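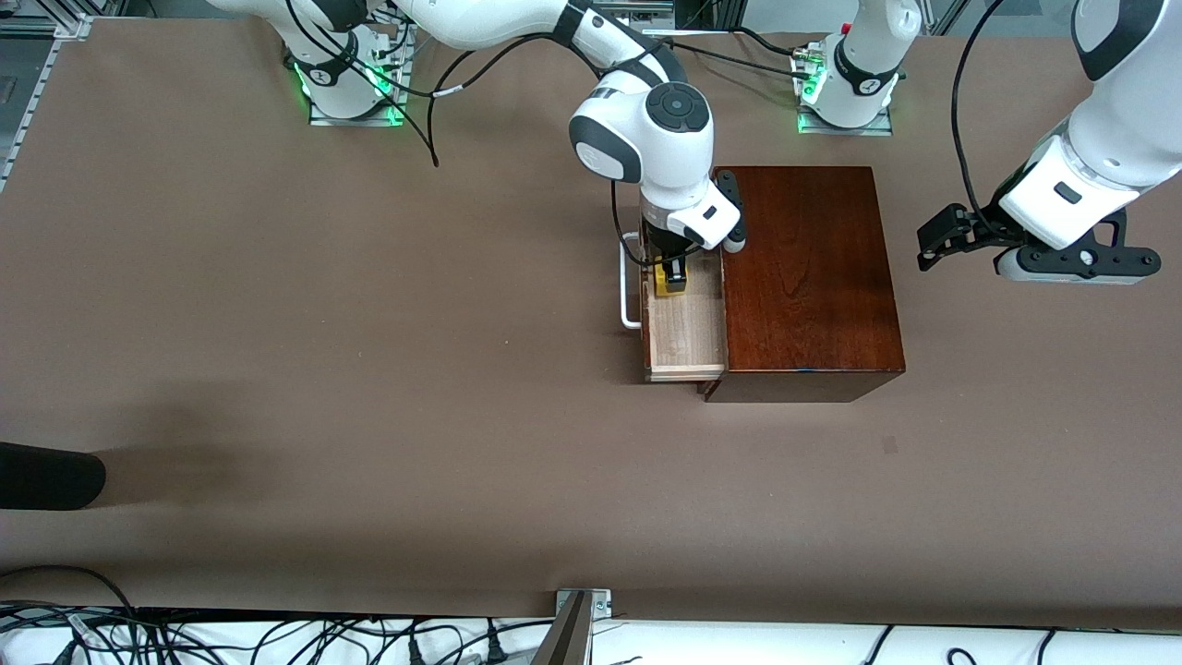
Photo courtesy of the Pretlow manipulation lab

Home Features Robotics Materials Archive Subscribe

The Drawer Problem

16 December 2022

Ask the people at Pretlow what they've been up to since October and you will hear a great deal about drawers. Opening one takes you and me a second, usually while thinking about something else (where the batteries went, in my case). For a pair of robot arms it is a long chain of little decisions, and the lab's newest method, which they call Skilari, is an attempt to teach the whole chain in one go.

The usual recipe breaks the job up. One program finds the handle, another pulls, a third deals with whatever goes in or out. It works nicely until the drawer sticks a bit, and then every later step is aiming at a place where the drawer isn't. Skilari learns from people steering the arms through the task from start to finish, and it keeps checking how far open the drawer is as it goes along. When the right gripper reaches down into the pale wooden drawer with a small yellow object in its fingers, it is working from where the drawer is at that moment, and I found that oddly pleasing to watch!

The team gathered roughly 2000 demonstrations, all with small cabinets on a tabletop, and then tried the trained system on 42 arrangements it hadn't met before. It finished the full task 95 percent of the time when the cabinet had been turned a little, and did noticeably worse when the handle faced away from both arms. A companion group at Vulstead repeated the tests with 9 different handles, and the thin, shiny metal ones gave the most trouble.

There's a lovely detail in the write-up about the second arm. Early versions kept it parked well out of the way, but the system did better once both arms were trained together, even for stretches when one of them simply hovers nearby with nothing in its grip. The authors suspect it learns when to stay put, though they are careful to say they haven't tested that properly. Kitchen cupboards, with their hinges and soft closers, are next on the list.

Related
Sarıgül's soft fingertips get a second look
Why folding a towel is still hard
Inside the Vulstead test kitchen

Contact us | Copyright 2022 | Back to top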